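Recording examples for the Pluvitz learner: frequently asked questions

These are the questions that come to us most often from people who are about to start recording at Likbridge, or who have already started and are stuck somewhere in the middle. We've tried to answer them the way we would if you were standing next to us at the table, so please forgive us if we wander a little.

What do you mean by an example?

One example is a single try at a single job, from the moment the arms leave their resting place until they come back to it. You guide the arms by hand, the cameras and the joint readings are saved together, and you write one plain sentence saying what the job was ("put the cup inside the pouch" is perfectly fine, and you don't need anything fancier). The learner sees the pictures, the motions and your sentence, and that's all it gets, so a clear sentence goes a long way!

How many do you need for one job?

For our first pouch job we gathered 414 and kept 215 after checking. That sounds like an awful lot thrown away, and it was, but most of those came from early on, when we were still changing our minds about where a try should end. A new job now starts with a batch of 40, and we train on that before asking anyone for more.

Why so many cloth things?

Cloth is where the learner has the most to learn. A cup keeps its shape whichever way you set it down, while a fabric pouch can be flat, folded, half open or bunched up, and each of those calls for a slightly different way of getting a fingertip under the edge. We like to have a soft thing and a hard thing on the table together, with the two arms sharing the space, and we ask you to lay them out a bit differently for every try.

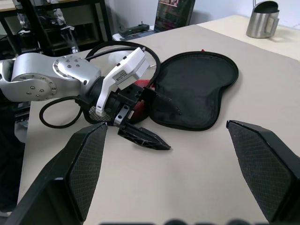
Trokau wrote to ask whether moving everything between tries might only confuse the learner early on, and whether it would be kinder to begin with one fixed layout and loosen up later. We did try that for a while. The learner picked up the fixed layout quickly and then reached for the same spot on the table wherever the pouch had gone, so we went back to mixing things up from the very first batch. If you'd like to practice on a fixed layout before you record, please do, as long as those tries stay out of the saved set.

Should I delete a try that went wrong?

Please don't! Mark it as failed and leave it where it is. If you dropped something and then picked it up and finished the job, mark it as "recovered" instead. Those are some of the most useful examples we have, and people are forever deleting them out of embarrassment.

How fast should I move?

A little slower than feels natural, and without long stops. If you need to think, think before you press record. We trim pauses at the beginning and the end, but a pause in the middle stays in, and the learner will happily copy it.

Who checks the examples?

Somebody other than the person who recorded them. The checker watches every camera view from start to finish, reads your sentence, and either keeps the try or sends it back with a note. The Vasiliu checklist has 13 points on it, and you're welcome to read it before your first session (it's in the same folder as the sign-in sheet).

Can I record for an hour straight?

You can, though we'd rather you didn't. Hands get tired and the tries start to look alike. Stop whenever you like, have something to drink, and save your batch before you get up.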